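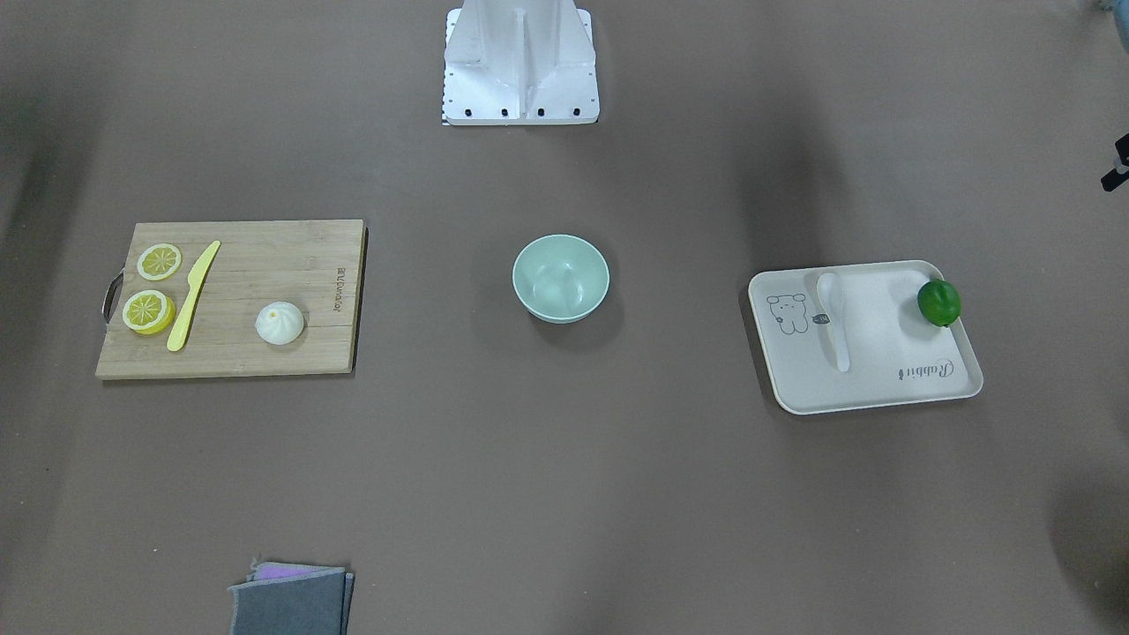

Attachment 1: prep table with bamboo board, bowl and tray

Ticket 2690-11
Site: Trusley test kitchen
Opened: Thursday, September 26, 2024
Category: Smallwares / food contact
Status: Closed, follow-up set

Problem as reported
Lemon smell and a sour taste on the plain steamed buns. Three buns sent back by tasters in one morning. Site asks if the Skivo bamboo board is holding the smell or if the green bowl is the source. Site also says the bowl slides on the tabletop when dough is mixed by hand.

Setup
Bamboo board with metal handle on the left, mint-green bowl in the middle, white rectangular tray on the right. Lemon slices are kept at the handle end of the board and the bun goes toward the middle. The yellow plastic knife sits between them.

Entry 1
Asked site how the board is washed. Answer: wiped with a damp cloth between jobs, full wash at end of day. Same side used for fruit and buns. The knife is used for both as well.

Entry 2
Site washed the board with hot water and dish soap, dried it standing up for 90 minutes, then put a fresh bun on it with no lemon on the table. No smell on the bun after 11 minutes. Repeated with lemon slices cut on the board first, wiped only. Smell was back on the underside of the bun.

Entry 3
Checked the bowl by itself. Site washed it, left plain dough in it under a cloth, then smelled and tasted the dough. Nothing. Bowl ruled out for the smell. 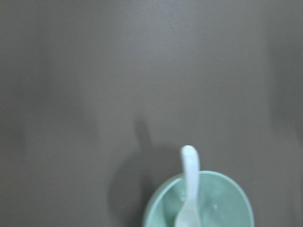

Attachment 2: bowl rim and tabletop

Entry 4
Sliding. The tabletop is flat and smooth, so there is not much for the bowl to grip. Site tried a folded damp towel under it and mixed a full batch. Bowl stayed put. A silicone mat was also tried. It worked but was harder to clean, so site prefers the towel.

Entry 5
Asked if the board could be replaced under the Harnar order. Purchasing says no, it is not faulty. A second board can be added to the order under the same cost code.

Cause
Juice left on the board after wiping. Shared knife probably adds to it. Bowl is fine.

Fix
Lemon goes on its own board from now on. Until the second one arrives, cut lemon last and do a full wash before any bun goes down. Buns go straight to the white tray when they come out of the steamer. Rinse the knife after fruit. Damp towel under the bowl for mixing.

Still open
Label for the fruit board. Mohammed site had the same complaint and has been sent a copy of this ticket. Check both sites again in January.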